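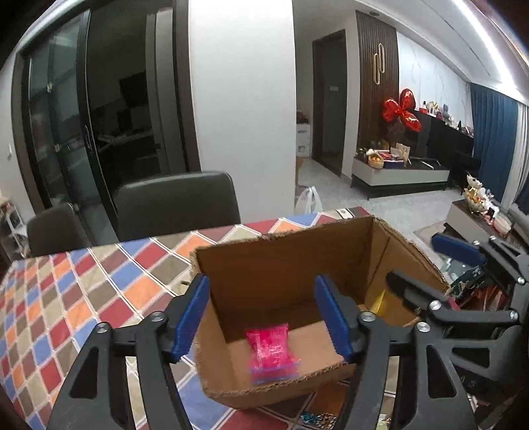 Part 3: Packing the swap box

17 Mar 2018 | By the Hustdale Craft Swap desk
126 shares | 26 comments

By now you've sorted your beads and bits into packets (that was Part 2, go back if you skipped it!) and it's time to get them into a box. I do mine on the dining table with the cloth left on – small things don't roll nearly as far on fabric.

1. Pick a cardboard box you don't mind losing. Mine are always reused, and a ragged rim is fine for sorting. If you're mailing the box, though, you need one with all its flaps, so keep a good one aside for step 7.

2. Run your hand along the bottom seam and tape it inside and out. I use the Mutura paper tape, but any strong packing tape works.

3. Press each zip packet flat before you close it, then run your thumb along the strip twice. Hold it upside down over the table and give it a little shake. If anything drops out, do the strip again.

CAUTION: Glittery pieces and beads are a choking hazard. Keep kids and pets out of the room until every loose piece is put away.

4. Lay the flat packets on the bottom first. Bulky things go toward the back, where they can lean on the side of the box and not squash anything.

5. Gather up whatever's still loose on the cloth. I fold a sheet of paper down the middle and pour the bits into a spare packet, and it saves so much picking!

6. Weigh the box. The limit for a Hustdale swap is 508 grams with the packing paper in. Over that, take out the heaviest packet and save it for the August round.

7. Move everything to your mailing box if you need to, fill the gaps with crumpled paper, and tape the top.

NOTE: If you're dropping off by hand at the Grirkton counter, leave the top open. They check the packets there and tape it up for you.

8. Write your swap number on two sides, nice and big. Numbers up to 65 go on the left shelf at Grirkton and the rest go on the right.

Part 4 covers what to do when your own box arrives.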